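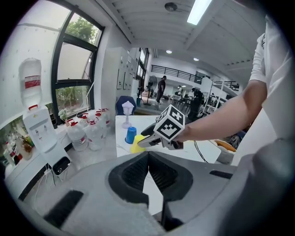

Sturkasitz wrote to ask whether the mesh pads are worth the bother at all, as their own smooth rubber ones had held up perfectly well on boxes and they couldn't see why a cup should be any different. It's a fair thing to ask, and we get some version of it nearly every month, so it has gone to the top of the list.

Are the mesh pads really better than smooth ones?

For cups, yes, we think so, and for boxes it hardly matters. A thin plastic cup gives a little when you squeeze it, and with our smooth pads people tended to squeeze harder to feel safe, which bent the rim and made the cup pop out sideways. With the mesh they relax a bit. We did 100 lifts with each kind of pad, same cups and same table, and dropped 19 with the smooth pads and 6 with the mesh. That's one bench and our own hands, mind you, so please don't treat it as gospel!

Which grippers have you compared so far?

Two hand-held ones, the Kelemen and the Prallura. The Kelemen has the softer trigger and is kinder on the wrist over a long afternoon. The Prallura closes more squarely, and we like it better for anything narrow. If we had to keep just one it would probably be the Kelemen, though you'd get an argument about that from at least half the people here.

Why cups? Don't you get bored of them?

Oh, terribly. But they're cheap, they come in bright colours that are easy to pick out in the recordings, and everybody already knows how to pick one up, so a new person can be useful within a few minutes. A yellow one and a blue one standing close together is a surprisingly good test too (try getting hold of the front one without nudging its neighbour).

What is the cube with the black and white squares for?

It carries printed markers, and we use those to work out where the gripper is and which way it's tilted. Keep your fingers off the printed faces, and wipe them with a dry cloth only. One of ours was cleaned with something from under the sink in February and the pattern came away in patches.

Does the cable get in the way?

Now and then. Let it trail off to one side of the table and leave yourself plenty of slack before you start. We did try taping it along the forearm, which looked very tidy and was horrid to wear.

How long should one session be?

Shorter than you'd think. We stop after 5 sets and have a drink of water and a sit down, even when everybody insists they feel fine. Grip gets sloppy long before people notice it themselves, and you'll see it in the recordings afterwards.

Can I send you my own results?

Please do, we'd love to have them. Cliken keeps the comparison sheet, and there's a column for comments as well as the numbers, so do ramble on in it as much as you like. Tell us which pads you used and what sort of cup, and put the failed lifts in with the rest.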